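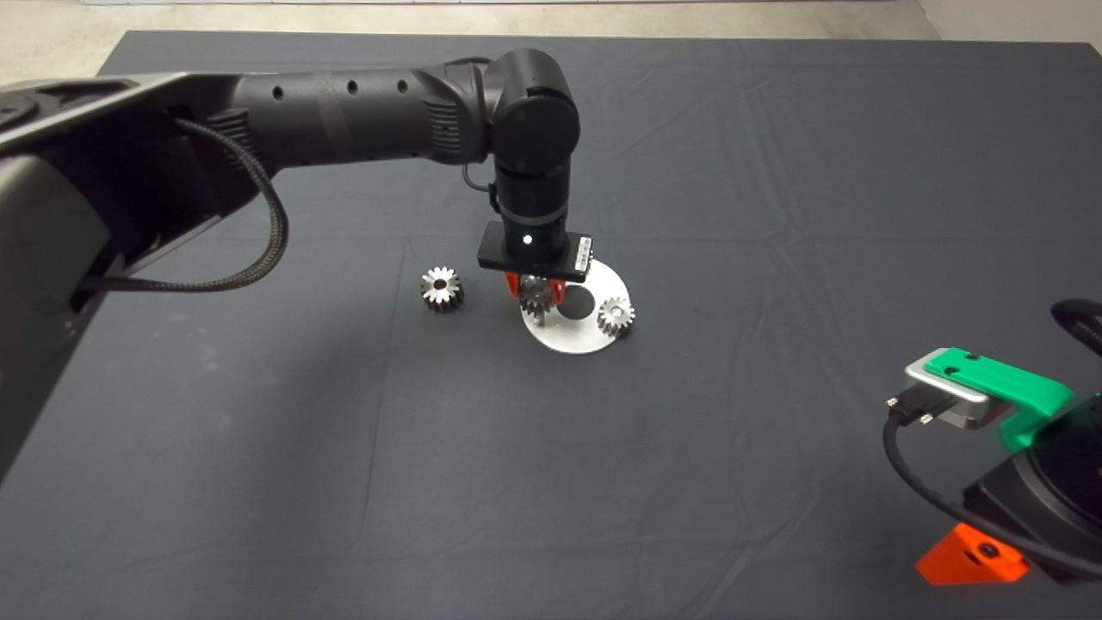 Section 4: Your First Loaf in the Clovetti Bread Maker

This is the fun part! Once the pan has been washed and the paddle is in place, you can have fresh bread tonight.

1. Lift the pan straight up and out. Always fill it on the counter, never inside the machine.

2. Push the paddle onto the shaft until it sits flat.

3. Pour in the water first, then the oil, salt and sugar.

4. Add the flour so it covers the water completely. Make a small dip in the top and drop the yeast in there.

5. Lower the pan back in, press down until it clicks, and close the lid.

6. Choose Basic, pick your crust color (we love Medium) and press Start.

Note: The machine rests for 19 minutes before the first knead. It will be completely silent, so don't worry!

Note: You can open the lid during kneading to check the dough. It should be a smooth, soft ball. If it looks soupy, add flour a spoonful at a time.

CAUTION: The lid and pan get very hot during baking. Wear oven mitts, and keep the steam vent clear.

7. When you hear the beep, take the pan out and let it stand for a few minutes, then turn it over and shake the loaf onto a rack. Check the bottom of the loaf for the paddle.

8. Wait 40 minutes before slicing. It's hard, we know!

For rye and whole wheat settings, go to Section 5.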